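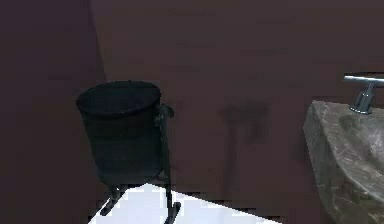
Kyei objected at the pilot stage that fill level alone is a poor predictor of overflow, and that any collection schedule built on it would fail wherever deposits arrive in bursts. The Pedham records bear this out in part. Of the 3536 deposits logged there in March, 1022 fell within the lunch period, when no collection round was running.

Figure 2. Rendered model of a dark, open-topped bin on legs.

4.2 Deposit timing and collection interval

We therefore treat the interval between rounds as a function of arrival rate - estimated separately for each site - and hold bin capacity constant. Deposits are modeled as a Poisson process with a rate that changes by the hour. At Wostunside, where arrivals are fairly even through the day, the adjusted schedule differs little from the fixed one. At Pedham the first afternoon round moves forward by 26 minutes.

Two limits should be noted. Deposit volume was not measured, so a paper cup and a full bag carry the same weight in the log. The rate estimates also assume that people do not walk on to another bin when the nearest one is full. Section 5 relaxes the second assumption; the first is left for later work.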